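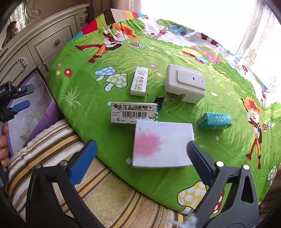
June, by Miyuki Shibata
2 min read
Print | E-mail this page

Come sort small boxes with us at Drevell!

I run the home demonstrations for the Druvano project, and I'm looking for people who can spare a few hours in June. We're testing whether a robot learns packing better from messy real bedrooms than from our tidy lab in Mosorham. My hunch is yes — but I need way more hands to back that up.

You'd use hand-held grippers to move everyday stuff (medicine cartons, binder clips, that kind of thing) between a bed and an open box. Each session has 100 short runs and lasts 4 hours, with snacks. Lefties very welcome!
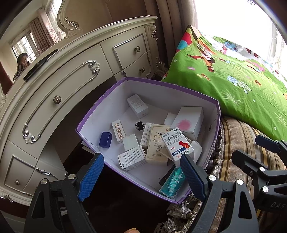
Who can join

Anyone over 18 with steady wrists and a bit of patience. You don't need to code. Sessions start at 6 or 7 p.m., your pick. Write to me at the Bassi desk — I answer everything myself.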